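Jarden arm

The Jarden arm is a small tabletop robot arm designed to be built at home or in a shared workshop. It was first put together at the Oltcombe workshop in Stavton, a members' space for woodworking, sewing and electronics, and its plans have been free to copy ever since. The arm is best known for sorting and picking up light household objects, a job that sounds simple and is a wonderful puzzle once you try it.

Origins

The project began in September as a weekend build by a handful of Oltcombe members who wanted a helper for putting away small parts. The first version used hobby servos and a plywood base, and it drooped badly when the arm was stretched out. A second version moved the two heaviest motors down to the base and drove the elbow with a belt - a change that made the whole arm lighter and much more pleasant to work with. The plans for this version were released on 2020-02-08 and are still the ones most builders start from.

Construction

The arm has six joints and a two-finger gripper. Fully extended it reaches 670 mm from the center of the base, and it can lift 500 grams close in, less at full stretch. The printed parts number 38, and all of them fit on the bed of an ordinary home 3D printer. Screws, bearings and belts are standard sizes, so a missing part rarely holds up a build for long.

Most of the fun, many builders feel, is in the gripper. The fingers are narrow at the tips so they can reach into trays and between objects lying close together. Their covering is left to the builder, and a rough, slightly soft surface is usually chosen because smooth plastic slides on smooth plastic. A small camera sits at the wrist and looks out along the fingers.
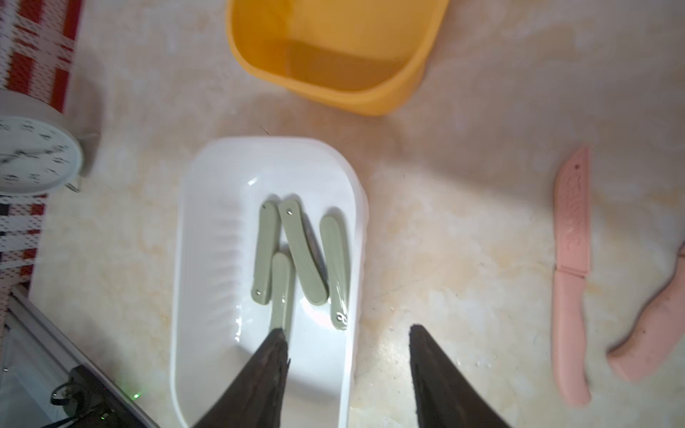

Can the arm pick up thin, flat parts that overlap?
Overlapping parts are among the harder jobs for it, but it can manage them if the fingers come in at the edge of one part and the grip is closed slowly.

Software

A laptop runs the control program, known as Fernandes, which talks to the motor board over USB. It can play back recorded movements or let the builder steer the arm by hand with a game controller. Steering by hand is a great way to learn what the gripper can and can't do, and plenty of builders spend their first few evenings doing just that. Recorded sessions are saved with the wrist camera video, and the shared Oltcombe collection holds 2,712 of them, mostly pick-and-place work with kitchen items, toys and hardware.

Variants

The Jarden Short leaves out one joint and mounts on a shelf. A left-handed base layout, with the cable outlet on the other side, was added for narrow workbenches. Both use the same gripper and wrist as the standard arm - fingers made for one will fit the others without changes.

See also

Desktop robot arm
Parallel gripper
Shared workshop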